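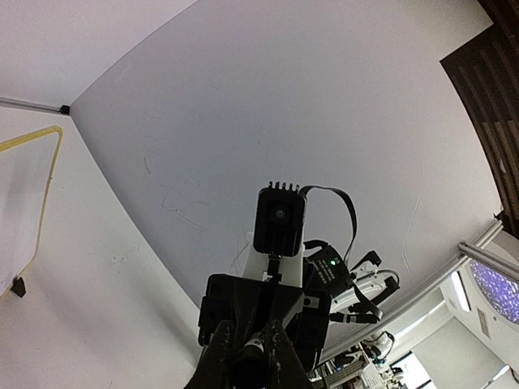
What is a tabletop whiteboard?
A tabletop whiteboard is a small dry-erase board made to stand on a desk, counter or table instead of hanging on a wall. It is written on with a dry-erase marker and wiped clean with a cloth, a felt pad or an eraser built into the marker cap.

Tabletop whiteboards are also called desk boards, standing memo boards or, in older catalogs, counter slates. They are used in homes, shops, classrooms and offices for short notes that change often: a shopping list, the day's soup, a word to be practiced, a phone message. Most are small enough to be moved with one hand. They differ from lap boards, which have no stand, and from easel boards, which stand on the floor.

Construction

The writing surface is a thin sheet with a smooth, hard coating. Melamine is the cheapest and is found on most small boards. Painted steel costs more, stands up better to repeated wiping and will hold a magnet. Porcelain enamel and glass are both used, but glass is heavy and is seldom sold with folding feet.

A border runs around the sheet and covers its cut edge. Plastic borders come in many colors and often have rounded corners; wood borders are usually square. The border also gives the user something to hold without touching the writing.

The stand may be a wire bracket, a hinged leg on the back, a slotted base or a pair of small feet fitted to the lower edge. Boards on feet take up the least room, but they tip more easily when pushed from the front. A board with a hinged back leg leans away from the writer, and the angle makes long words easier to form.

In the Ospina trade list of January, the smallest standing boards were grouped under "message" and the larger ones under "lesson," a division some stores still use. The list gave 391 entries for boards and accessories together.

Markers

Dry-erase ink holds its color in a liquid that dries quickly and includes a release agent, so that the dried mark sits on the coating without soaking in. Bullet tips give an even line. Chisel tips can make a thick or a thin one depending on how they are held. Fine tips suit small boards, where a thick stroke closes up the loops of letters such as a and e.

Caps should be put back on as soon as writing stops. Markers are best stored flat. A marker kept tip up for a long time may write faintly until it has rested on its side, and one kept tip down may blot.

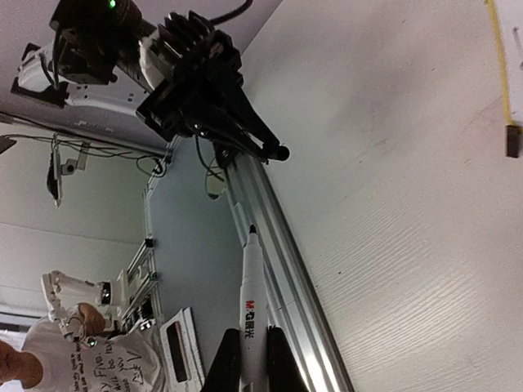
Why does a whiteboard marker leave a faint shadow after wiping?
The shadow, called ghosting, is pigment held in fine scratches or in worn parts of the coating. It builds up when ink is left on the board for weeks or when the surface has been cleaned with something abrasive.

Permanent marker on a board can often be lifted by writing over it with dry-erase ink and wiping both away while the fresh ink is still wet. Paper towels are rougher than they look, and a soft cotton or microfiber cloth is kinder to melamine. Scouring powder should not be used on any of the common surfaces.

Writing on a standing board

A wall board stays put under the hand. A standing board does not, and most of the trouble people have with one comes from its moving. Pressure from the pen pushes the top backward, and a long sideways stroke can turn the whole board on the table. The usual remedy is to steady one side with the free hand and write with the other. The holding hand is placed on the border, low down if the feet are narrow.

Words tend to climb or sink across a small board. If the board has been set at an angle to the writer, the line of writing may follow the border and still look crooked from the chair. Turning the board square before starting is the simplest cure. Writers who need straight lines can rule them on the back of the sheet with tape, or choose a board with printed guide lines.

Spacing is the other common difficulty. A wide opening capital uses up room, and the letters that follow get squeezed. Sarkley's handbook for shop signs recommends marking the last letter first with a dot, then filling in from the left. 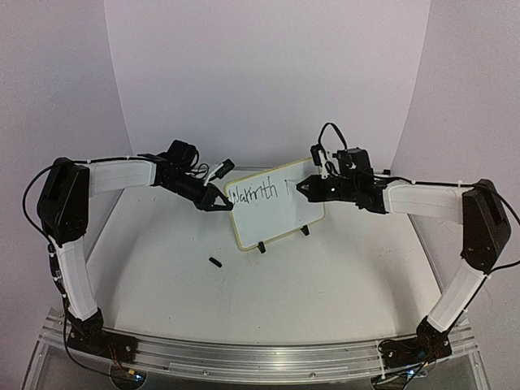
Telmo Sotomayor disagrees with the dot method and has written that it "makes people draw toward a target, and the last three letters come out stiff." He prefers to have beginners say the word under their breath while writing it, and to let them wipe and start over as often as they like.

Both approaches are taught. The handbook's later printings kept the dot for price signs and dropped it from the pages on lettering practice.

Use in teaching

Small boards are common where handwriting is taught one word at a time. A single word fills the surface, can be read from the next seat, and is gone with one wipe. The evening classes at Perkotside used sets of 40 boards, with one marker and 2 cloths to each, and kept the boards standing so that neighbors could compare letter shapes.
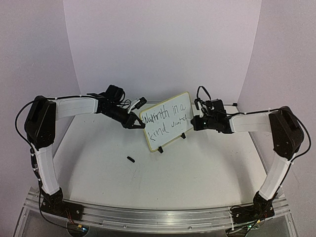 The standing position changes the motion of the arm. On a flat page the side of the hand rests on the paper; on an upright board it cannot rest on the surface without smearing what has been written, so the movement comes from the elbow and shoulder. Learners often write larger at first and grow tired sooner. Lowering the chair or tilting the board back a little helps.

Left-handed writers have a further problem, as the hand follows the pen across fresh ink. Holding the marker farther from the tip keeps the fingers clear.

Storage and sizes

Boards stack badly with their feet on. Removable feet are kept in a bag taped to the carton, and Komness packs its school boards 50 to a case with the feet in a separate tray. Boards stored face to face should have a sheet of paper between them.

See also: Chalkboard; Dry-erase marker; Eraser; Slate (writing)

Page last revised 7 June 2022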